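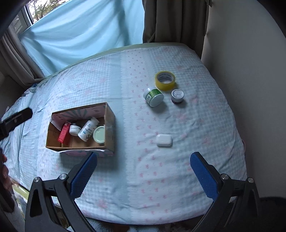 Tetlow wrote to ask us why a tiny box of cream needs so many words on it, and why some of the words are too small to read without squinting. A second question came with it: does anyone ever read them all?

Some people do. Shoppers with allergies read them, and so do store workers, safety inspectors and doctors. This page explains what the words on bottles, jars and cartons are for, and how you can read them yourself.

Home | Science | Body | Around the House | Ask a Question | Games

WHAT IS A LABEL FOR?

Creams, lotions, shampoos and soaps are all called cosmetics or toiletries. You can't tell what is in them by looking. A white cream for hands and a white cream for feet may look the same in the jar. The label tells you which is which.

The packaging has a job too. A bottle or jar holds the product and keeps dirt and air out. A carton is the thin cardboard box that goes around it. Cartons are flat on the sides, so they stack well on a shelf, and flat sides are easy to print on. A small round jar does not have much room for words, so a lot of the writing goes on the carton. If you throw the carton away, you may be throwing away the instructions.

THE AMOUNT

Somewhere on the package you will find a number with letters after it. The letters "ml" stand for milliliters. Milliliters measure how much space something takes up, and they are often used for liquids. The letters "g" stand for grams, which measure how heavy something is. Thick creams in jars are often sold by the gram.

A teaspoon holds 5 ml. So a package marked 20 ml has four teaspoons of product in it. A bottle marked 50 ml has ten.

You may see the words "net contents" or "net weight" next to the number. "Net" means only the stuff inside. The bottle, the lid and the carton are not counted.

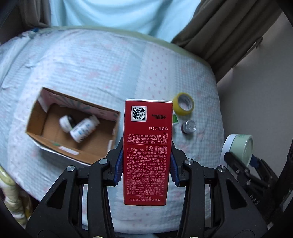 The amount is usually a short line that stands apart from the rest. The longest part of the label is nearly always the list of ingredients. Ingredients are all the things that were mixed together to make the product.

In many countries the list has to go in order. The ingredient there is most of comes first. In a lotion, that is very often water, which may be written as "aqua." Near the end of the list, the order can be mixed up, as there is only a tiny bit of each thing.

WHY ARE THERE STRANGE WORDS?

A label may be written in Chinese, Spanish, English or any other language, depending on where the product is sold. Even so, you will sometimes find words in our alphabet in the middle of a Chinese list. Many of them are Latin plant names. Scientists use Latin names so that people in different countries know they mean the same plant.

Three you might find on a face product are:

Citrus reticulata: the mandarin orange
Crocus sativus: the flower that gives us the spice saffron
Coffea arabica: a coffee plant

Other words are short names for chemicals. EDTA is one. It grabs on to tiny bits of metal in water and helps the product last longer. Names that start with PEG, like PEG-40, belong to a big family of ingredients. Some of them help oil and water stay mixed.

A long name does not mean an ingredient is bad for you, and a plant name does not mean it is safe for everybody. Some people get a rash from plants.

DATES AND CODES

Dates are often stamped on after the rest of the package has been printed, so they may be in a different color or a different style of lettering. A date can tell you when the product was made or when to stop using it. Read the words beside it to find out which.

A batch code is a set of letters or numbers. A batch is everything that was made at one time from the same mix. If something goes wrong with one batch, the company can use the code to find those packages and ask for them back.

A QR code is a square made up of small dark and light squares. A phone can read it and open a web page. Ask a grown-up before you scan one.

TRY IT: LABEL HUNT

Ask a grown-up to choose 3 packages from the bathroom for you. Keep the lids on. You need a pencil, some paper and a magnifying glass if you have one.

1. Find the amount on each package and write it down.
2. Find the first ingredient on each list. Is it the same one?
3. Look for a date.
4. Look for a Latin plant name and find out what the plant is.

Put everything back where it came from when you are done. Do not taste or open anything, even if it smells like fruit.

Clesari asked whether the age on a label matters. It does. Some products are made only for adults, and their instructions say so.

This site uses cookies to remember your settings. Accept | Manage cookies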